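**Ticket 1736 - pink fluff on checked sheet, guest room bed**

Opened by: Afroza Talukder
Status: open
Item: fitted sheet, dark grey with white grid and pink stars (Edness, bought in January)

**Problem**

Every time clothes get sorted on this bed, the sheet ends up covered in pink fluff. It shows badly on the dark grey. Washing shifts maybe half of it and the rest goes into the dryer with the towels.

**What I checked first**

- Dryer filter cleaned. No change.
- Sheet washed alone at 40, inside out. Came out better, then fluffy again after the next lot of folding.
- Went through the knits. The fuzzy ribbed sweater is my main suspect, as it's the right colour and it gets picked up and put down on the bare sheet. 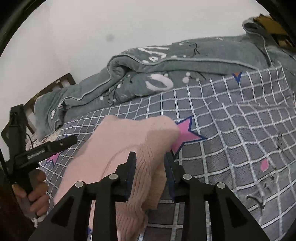

**Steps tried since**

1. Lint roller on the sheet. Works, but used 6 layers for one side of the bed.
2. Shook the sweater outside before folding. Less fluff, still some.
3. Turned the sweater inside out for the wash, in a Villca mesh bag. Too early to say.
4. Damp rubber glove, wiped in one direction from the pillow end down. Best result so far, and it rolls the fluff into clumps you can pick off.

I'd also like to rule out the other pink things before blaming one sweater. They all get laid out flat with the sleeves across the sheet, next to the floral stuff, so anything could be rubbing off. The floral doesn't seem to shed, and I've found no red or green bits in the filter.

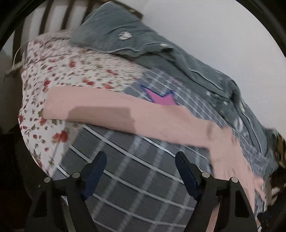

Torbjørn Söderlund: Try folding on an old towel for 5 washes and see if the sheet stays clean. If it does, the sheet is fine and you can stop rewashing it. I had the same thing with a Wurkberg cardigan - it slowed down once I quit tumble drying it.

Afroza Talukder: Will do. Towel is on the bed now, sweater is going on the rack from here on. Leaving this open until the fifth wash.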